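4.2 Does folding save space? The storage claim revisited

Household guides have long held that folded linen takes up less room than linen that is rolled or simply stacked as it comes. The claim is repeated so often that few writers give a source for it.

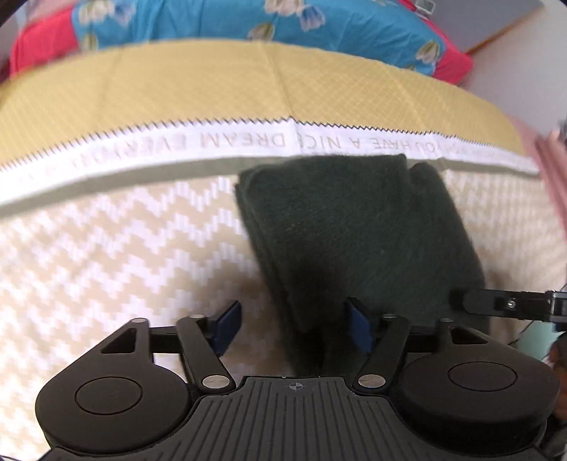

Figure 3. Folded cloth and mattress.

The one trial usually cited, the Tranwood survey, asked 60 households to report how full their closets felt before and after a month of careful folding. Most said they had gained space. We find this hard to accept as evidence. Closet volume was never measured, and the households knew what the survey hoped to find. People who have spent a month folding pillowcases may well feel that their closets are in better order – a feeling is what the survey recorded.

The Plemosness data are better, though not by much. There, 30 households kept a log of shelf height, and 18 of them reported a lower stack at the end. What the authors mention only in a footnote is that 11 households had also thrown out old sheets during the same period. Once these are set aside, the sample is too small to say anything firm about folding, and we doubt that the remaining difference would survive a second round of measurement.

Saragih's account is often brought in at this point to rescue the claim. It argues that folding presses air out of the cloth and that the effect builds up through the stack. This may be true of thin cotton on the day it is put away. We know of no test that followed the same stack for longer than a week, and the Loltgate logs, which did note stack height on two separate days, show some piles rising again after they were left alone. Fabric weight was not recorded in either source, so the two cannot be compared directly.

Our own position is narrower than the one found in most guides. Folding may make items easier to find and to lift out one at a time – Section 5 takes up that question – but the case for saved space rests on self-report and on closets that were being cleared out anyway.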